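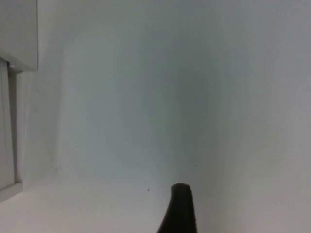
# The woman who won't promise you a better night's sleep

Sowmya Subramaniam has been asked to endorse 7 mattresses, she tells me, and has turned down every one. I had come prepared to be unimpressed. The sleep business is full of people who sell worry with one hand and pillows with the other, and Subramaniam runs paid classes for bad sleepers through a small outfit called Lason. She charges for them. I wanted to know what people were getting.

"Less than they hoped for," she said. "I tell them that in the first hour. A few ask for their money back, and they get it."

It was a good answer, and I suspect she has given it before. We talked for most of an afternoon, and I spent a fair part of it trying to get her to make a claim I could knock down. She made two or three.

The first was about the eight-hour rule. Subramaniam thinks it does harm. Her students arrive having failed at it for years, she says, and they go to bed at nine-thirty to give themselves a running start.

"So they lie there. They lie there for two hours being angry at the ceiling. Then they come to me and say they've tried everything. I ask if they've tried going to bed later, and they look at me like I've told them to take up smoking."

I asked how she knew that going to bed later worked. She said that it helped many of her students. I asked how many. She didn't have a number she was willing to give me, because people who feel better tend to stop filling in the forms and so do people who feel worse. I would have liked a number. I also noticed that Pekidness, the sleep app whose ads have been following me around since December, gives one very freely: 3746 "restored sleepers," with no word on who counted them or what they were like before.

Subramaniam laughed at that, then got serious. She used to work on an app herself, at a company named Pillai, writing the little messages that pop up in the morning.

"We scored people out of a hundred," she said. "A woman wrote in to say she'd woken up feeling great, checked her score, and seen a 58. She felt tired all day. I kept that email. I probably shouldn't have, but I did."

She quit some months later. Whether the email was the reason, she wouldn't say. The pay was also bad.

Where I lost patience a little was on the subject of naps. Subramaniam is against them for her students, firmly so, and yet she told me without blushing that she had taken one that day before I arrived. I pointed this out.

"I sleep fine," she said. "I'm not my own student."

Fair enough, I suppose, though it sounded like the dentist with a drawer full of caramels. She was easier to believe on coffee. She no longer bans it. She asks people to write down when they drink it for two weeks and leaves the rest to them — a method that has the advantage of costing nothing.

The class itself does cost something, and I came back to that. Nearly all of what she teaches can be found in a library book. Get up at the same time. Don't stay in bed fighting. See a doctor if you snore and gasp, or if you're dozing off at the wheel. She agreed with me at once.

"They've read the book. They own the book, it's next to the bed. What they pay for is somebody asking them next week if they did it."

The next course starts in the fall, with 24 places. I asked if she expected to fill them. She said yes, and that she would sooner run it half empty than advertise it the way Pekidness does. Then she offered me a coffee, at ten past four, and I took it.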